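3. How I read the Barkance books

I came to the Barkance cycle the wrong way round. I picked up the fourth novel at a library sale, loved it, and only then found out it was a prequel to the other three. So when I say in this section that reading order matters, please know that I'm partly complaining about my own January.

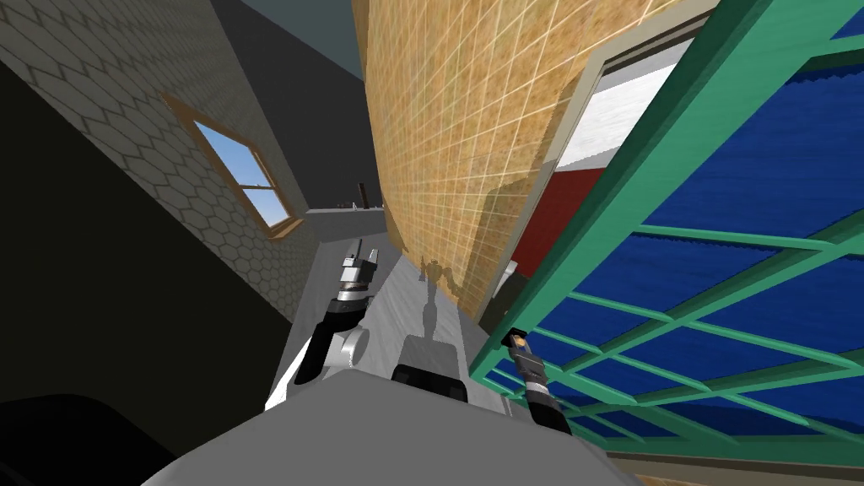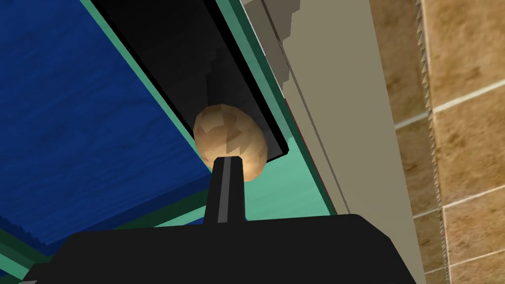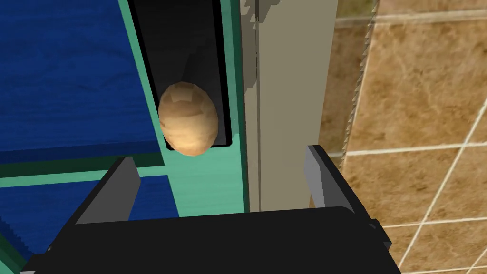 Figure 3. Three rendered views: a passage between buildings (first), and a potato with a black gripper (second and third).

For this part of the study I went through all 4 novels twice, once in the order they were published and once in the order the story happens. That came to 1050 pages each time, and I kept a notebook next to me for both passes. Every time a character used a gift (mind-speech, mostly, but there's some weather work in the Gisler chapters) I wrote down who else in the room knew about it and whether the reader did. I ended up with 33 scenes I felt sure enough about to use.

What I was after was pretty simple. Fantasy romance loves a secret, and a prequel has an awkward job, because the reader has often been told the secret already. If you've read the later books, you know perfectly well that the healer from Pevach can hear thoughts. You know it the whole time she's hiding it from the man she's going to marry! I wanted to see what that does to the love story.

In publication order, the hiding scenes read almost like comedy for me. I kept grinning at things the characters were dead serious about, especially the long supper at the Jidis ferry house, where she answers a question he hasn't asked out loud yet. In story order the same supper made me nervous. I had forgotten how little he's been told by then, and his silence on the walk home felt like the end of the whole thing.

I can't pretend I came to the second pass fresh - I had just read the books, after all - so take the nervousness with some salt. Still, my notes from the two passes differ most in the scenes with both lovers present, and they hardly differ in the caravan chapters, where the gifts are out in the open and everyone just argues about tolls. I come back to those toll arguments in the next section, where they turn out to matter for the marriage contract.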